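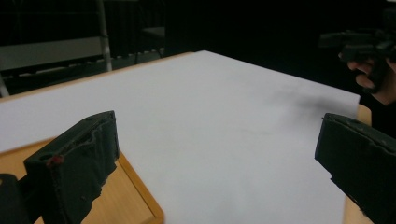 What should you put over a good table before working on it?

A large sheet of thick paper or board will do, as long as it reaches well past whatever you are working on.

My aunt left me the puzzle and left my brother the house. She had been fair about it, according to the letter, which pointed out that the house had damp.

The puzzle was a small wooden board with a rounded rim, a slot in it shaped like a keyhole, and a brass peg. There were no instructions. There was a label in the box that said Tundwood, and under that, in my aunt's handwriting, "Not as easy as it looks", which she had also written in the front of my driving theory book.

I took it to a dealer in Foltcombe, in the arcade behind the station. He turned it over twice and asked me whether I'd solved it. I said I didn't know it was the sort of thing you solved. He gave me the look people give you when you admit you've been putting your bread in the fridge.

"It's a Nastar pattern," he said. "Solved, it's worth £1000. Unsolved, it's a bit of wood."

I asked how a buyer would know the difference. He said a buyer would know.

So I went home and cleared the dining table, a job that took two evenings and turned up a gas bill, and I covered it with white paper. My aunt had always covered the table. She covered it for jigsaws, for mending, for wrapping presents and for one very tense game of patience at Christmas. I think she liked a table to know when it was being used for something serious. I set the board in the middle, straightened it, and then turned it a bit because straight looked as if I was trying too hard. 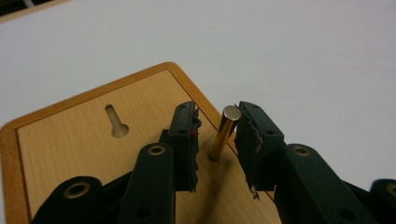
The peg, upright in the board and giving nothing away.

I began by pulling it. Then I began by pushing it. I tilted the board, and I blew into the slot, for reasons that seemed sound at eleven at night. I reasoned that a keyhole wants a key and that the peg was the only candidate, and I was rather pleased with this until I remembered that I had now thought for an hour and arrived at the thing a toddler would have tried first.

My brother rang. He said the damp had got into the airing cupboard. I said I was sorry to hear it, and I was, although I'll admit I sat up a little straighter. He asked how I was getting on with my bit of wood. I told him it was a Nastar pattern.

"Is that good?" he said.

"It depends on who's looking," I said, and rang off before he could ask anything else.

By the third evening I had developed a method. I would lift the peg, move it over to the wide end of the slot, lose my nerve and put it back. The trouble was that I couldn't see into the slot. It was dark in there, and I had a clear picture of the peg dropping through with a small expensive click and staying inside for good, rattling, while the man in Foltcombe looked sorry for me.

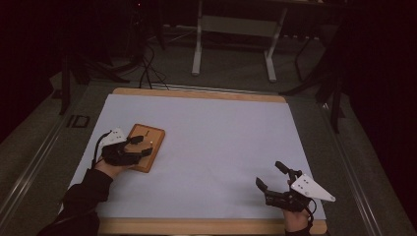
It took me until gone midnight to do it properly. I held the board still at one end with my left hand, told myself that my aunt had managed this with arthritis and a sherry, and put the peg in at the wide end. It went. I slid it up the narrow part and it stopped, and something underneath gave a knock, like a neighbour who has decided to be reasonable.

The whole panel came up. Inside was a slip of paper folded very small, and on it, in the same handwriting: "Now put it back how it was, and don't tell your brother."

I put it back how it was. The following week I took it to Foltcombe, where the dealer had gone to lunch and a different man was minding the shop under a sign that said Pandey Antiques. He weighed the board in his hand and offered me forty pounds.

I told him it was solved.

"They all say that," he said.

It's on the dining table now, on its paper. My brother came round in January to talk about a loan for the roof, and he had his coat on and was halfway to the door when he stopped, picked up the peg and said, "How hard can it be?"

I put the kettle on and found him a chair.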